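Good habits for robots that work in furnished rooms

Kwan-ho Hsueh keeps a notebook with 39 rules in it, and most of them are shorter than one line. He wrote them for the people who run robot arms at Kernmont, where the work takes place in ordinary bedrooms and studies with beds, chairs and carpet.

The factory rules did not help him very much. In a factory there is a fence, a painted line and a floor where nothing changes. In a bedroom, he says, the floor changes every hour. So his first rule concerns the floor: before the arm gets power, one person walks the whole path from the door to the stop button and back.

The second rule is for cables. They must run along the wall wherever this is possible, and never across the place where the operator stands. The third is for clamps. Every clamp is checked by hand at the start of a shift, and again after 4 hours, even if it looks tight.

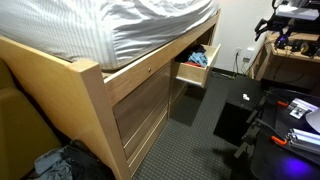

Hsueh also asks that the room is written down before the work begins: which drawers are open, where the clothes lie, what is plugged in. At first the operators found this boring. In April they compared 57 of these records with the logs from the arms, and after this the complaints became fewer — the records explained many stops that the logs alone could not.

He does not think his notebook should become a standard. A standard needs more rooms and more kinds of arms, and he would like other teams to try the rules and cross out the bad ones. His own team has crossed out four already.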